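3 Datenerhebung: Vormachen mit der Hand oder aus der Ferne?

Bevor wir zu den Zahlen kommen, muss ich kurz erzählen, wie wir überhaupt bei den Dosen gelandet sind. Ursprünglich wollten wir mit Schachteln arbeiten (die sind so schön eckig und verzeihen einem schiefen Greifer ziemlich viel), aber Phúc Mạc hat mich überredet, gleich etwas Rundes zu nehmen. Eine Dose rollt weg, wenn man sie falsch anstößt, und genau solche Fehler wollten wir in den Vorführungen haben. Der zweiarmige Aufbau, bei uns im Labor nur „Bilyk“ genannt, blieb für beide Teile der Studie derselbe.
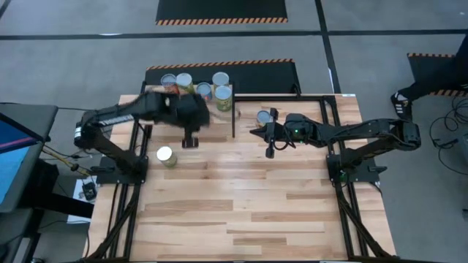
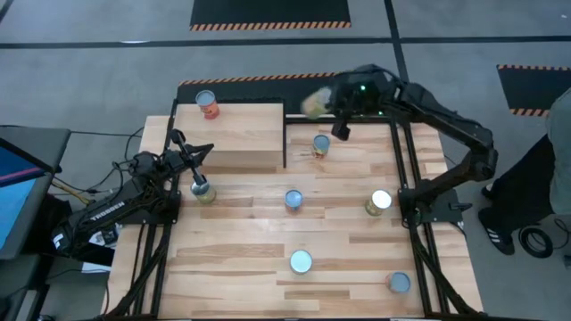 Abbildung 3: Zwei Momente aus der Arbeit mit den Dosen am zweiarmigen Tisch.

Warum steuern wir die Arme fern, wenn man sie doch einfach an den Gelenken packen und führen könnte?
Beim Führen von Hand steht ein Mensch mitten im Arbeitsraum und verdeckt den Kameras die Sicht, und zwei Arme gleichzeitig zu führen schafft eine einzelne Person kaum sauber. Bei der Fernsteuerung bleibt der Tisch frei, und aufgezeichnet werden genau die Befehle, die der Roboter später selbst erzeugen soll.

Das ist die kurze Fassung, die lange ist leider etwas unordentlicher. Wir haben nämlich beides ausprobiert! Im ersten Teil haben Phong Đặng und ich die Arme von Hand geführt, immer nur einen auf einmal, während der andere in seiner Ruhelage blieb. Daraus sind 173 Vorführungen entstanden. Das Führen fühlt sich erst einmal wunderbar an, man spürt den Widerstand und merkt sofort, wenn ein Gelenk an seine Grenze kommt. Nur drückt man eben auch ständig, ohne es zu wollen. In den Kraftdaten steckt dann eine Mischung aus Dose, Tisch und Mensch, und wir haben keinen brauchbaren Weg gefunden, das hinterher wieder auseinanderzurechnen.

Im zweiten Teil sind wir auf die Fernsteuerung umgestiegen. Die Bedienperson bewegt zwei kleinere Steuerarme, deren Gelenkwinkel auf die großen Arme übertragen werden, die Greifer hängen an je einem Fingerhebel. Mit dieser Methode sind 2088 Vorführungen zusammengekommen, und ich gebe zu, dass der Unterschied in der Menge jeden direkten Vergleich schief macht. Für die Auswertung in Abschnitt 4 ziehen wir deshalb aus dem größeren Datensatz zufällig 173 Vorführungen und trainieren damit noch einmal von vorn. Wer nur diesen fairen Vergleich lesen möchte, kann hier gern weiterblättern.

Ein paar Dinge aus der Praxis, die in den meisten Arbeiten fehlen und die ich selbst gern vorher gewusst hätte. Das Gefühl für die Tiefe kommt bei der Fernsteuerung spät. In den ersten Versuchen senken fast alle den Greifer zu weit ab und tippen mit den Fingern auf die Tischplatte, oder sie schließen ihn zu früh, und die Dose kippt. Wir haben solche Versuche nicht gelöscht, sondern mit der Marke „Korrektur“ versehen, sofern die Person die Dose danach doch noch gefasst hat. Phúc war dagegen, er wollte nur die glatten Durchläufe behalten. Wir haben eine Weile darüber gestritten und am Ende beide Varianten trainiert (Tabelle 2).

Dann die Übergabe der Aufmerksamkeit. Wer zwei Arme steuert, schaut trotzdem immer nur auf einen. Der andere wandert dabei gern ein Stück, meistens nach innen, und in unseren frühen Aufnahmen sieht man richtig, wie der vernachlässigte Arm vor sich hin driftet. Ein gelerntes Modell übernimmt so etwas gnadenlos. Phong hat daraufhin in unsere Aufnahmesoftware Kullex eine einfache Haltefunktion eingebaut: Bleibt ein Steuerarm fast ruhig, friert der zugehörige Roboterarm ein, bis eine deutliche Bewegung kommt. Klingt banal, hat uns aber sehr geholfen, und in der Bedienung gewöhnt man sich schnell daran.

Außerdem haben wir nach jeweils 44 Vorführungen eine Pause eingelegt und die Bedienperson gewechselt. Die Zahl hat keinen tieferen Sinn, so viele passten eben in einen Block, bevor die Daten übertragen werden mussten. Im Rückblick war das trotzdem ein guter Rhythmus, denn gegen Ende eines Blocks werden die Bewegungen eckiger. Im Februar, als wir die meisten Blöcke aufgenommen haben, saßen insgesamt 3 Personen abwechselnd an den Steuerarmen, und ihre Stile lassen sich in den Gelenkverläufen gut unterscheiden. Ich zum Beispiel greife lieber von schräg oben, Phúc kommt fast senkrecht. Ob man diese Stile vor dem Training angleichen sollte, lassen wir offen. Unser Modell kam mit der Mischung zurecht, brauchte aber beim Anfahren der Dosen länger, bis es sich für eine Richtung entschied, dazu mehr in Abschnitt 4.2.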